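From: Oskari Laitinen
To: tusine-users
Subject: Re: [tusine-users] depth holes on shiny surfaces, and the planner that believes them

On Thursday, Omerović wrote:

> We keep getting a grasp planner that is very sure of itself over
> places where there is no depth at all. Varnished table, overhead
> light, and wherever the glare lands the cloud just has a hole in it.
> The planner treats the hole as free space and happily sends the wrist
> through it. I've tried the fill option in the Tusine depth node and
> it makes a nice smooth surface in the wrong place. Is anybody running
> on something glossy without painting it matte? And do you filter
> before or after you merge the cameras?

Hi all,

Yes, we run on glossy, and no paint so far! We've got a long varnished board lying across the rails and it gives us all the trouble you describe, a big white band of glare included. I spent most of July on this so let me dump what I have, in no special order.

First thing, switch the fill option off. I know it looks nicer in the viewer with it on. But it runs before the merge, so each camera makes up its own surface and then the merge step averages two guesses, and after that you can't tell which points were measured. We filter per camera, merge, and only then mark whatever is left as unknown. Unknown is its own state in our voxel grid, and the planner has to pay to go through it. I set the cost to 5 times that of free space for the arm links and made it a hard no for the fingers. 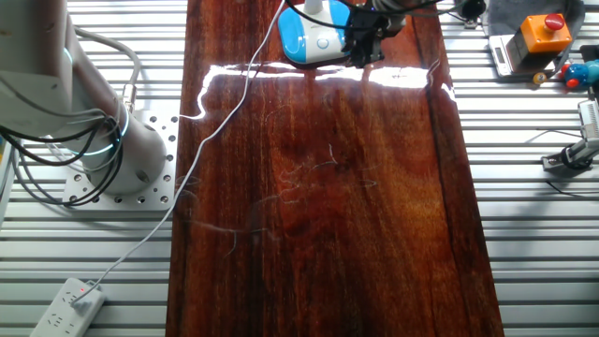 The second thing is the exposure. We were on auto and the glare dragged everything else down with it, so the dark wood went noisy too. Now the driver takes a short exposure and a long one and keeps whichever gives a valid depth at each pixel. It cuts the frame rate, so if you're doing anything reactive you'll hate it, but we only need a fresh cloud before each approach and I can live with that. The patch is in my branch of the Prasus driver, and it's ugly (sorry in advance to whoever reviews it).

Then there are the cords. Thin white cable on reddish wood sounds easy, and in color it is, but in depth it comes and goes from one frame to the next. My old outlier filter was eating them completely - it saw a few lonely points and threw them out. What works better is to segment the cord in color, project the mask down onto the plane we fitted to the board, and fatten it by 20 mm as a keep-out for the fingers. Crude, but the planner stopped proposing approaches that come down right on top of a cord, and that was good enough for me.
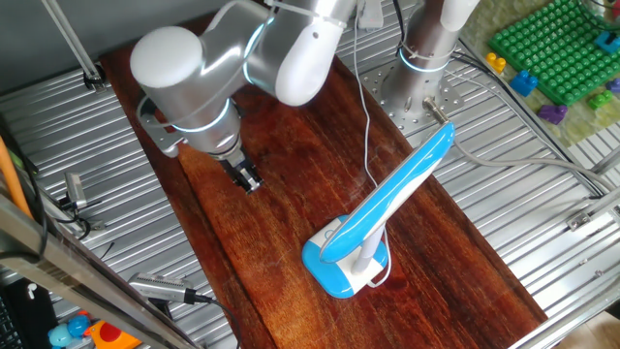 Plane fitting needs some care as well. If you fit one plane to everything you get something halfway between the board top and the slatted table, and then all your heights are off by a bit and you go hunting for a calibration bug that isn't there. (Ask me how I spent a whole evening.) I fit the board first, with a color prior so the gray rails don't get a vote, take those points out, and fit the table with what's left. The tolerance on the board is 3 mm. Any tighter and the noise near the glare pushes good points out.

Last one, the wrist camera. I don't let it write into the grid during the approach anymore. It sees the grain nicely from close up, but its extrinsics drift a little on our setup and it was leaving a ghost copy of the board floating over the real one, so the last part of every move got refused as a collision. Now it only votes on the final grasp pose, and only if it agrees with the fixed cameras to within around 30 mm.
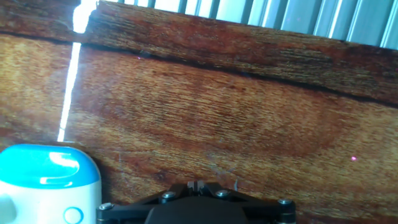 Does the unknown cost slow the planner down?

A little on the first query, while it builds the grid, and after that I can't measure any difference. What did get slower was the hard no for the fingers, when the target is right beside the glare and most approach directions are ruled out. I cap the number of retries and move the arm to a second viewpoint if it gives up.

The config files are in the Vasitz folder on the list share, under depth_glossy. Start with the merge settings and leave the color masks for later, they need tuning for your own table anyway. If anybody has a cleaner way to handle the two exposures please shout, I'd love to throw mine out.

Cheers,
Oskari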